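Bilell's new hand-held gripper is out, and we've spent most of October trying it against the Guvby we already had

So the new Bilell gripper finally turned up, and I got to put it next to our old Guvby for a proper comparison! Wajid Janjua and I ran the same cloth jobs with both, 547 grasps in all, mostly clothes and bedding (the stuff that makes every gripper look silly).

The Bilell missed 31 and the Guvby missed 58. I expected a gap, just not that one. Thin cotton is still a pain for both of them, and Wajid thinks the Guvby would do better with fresh pads, so we'll swap those and run the thin stuff again before anyone gets too excited.

The yellow jaws were my favorite part. They're easy to find in the wide-angle video, even with dark cloth pinched between them, and that saved me almost 2 hours of labeling. My wrist liked the Guvby better, though. Emil Sutter wants to try both with the Hashmi controller next, and I've already called dibs on the Friday slot.
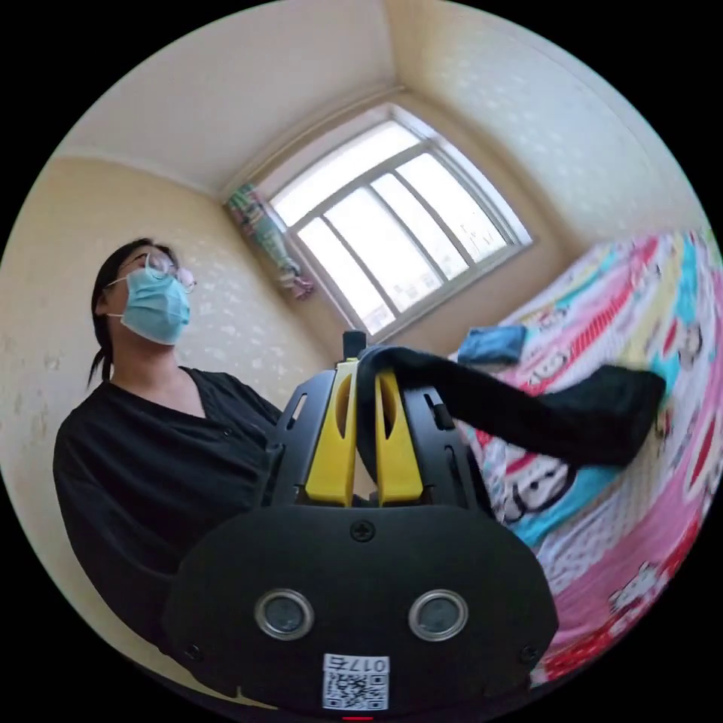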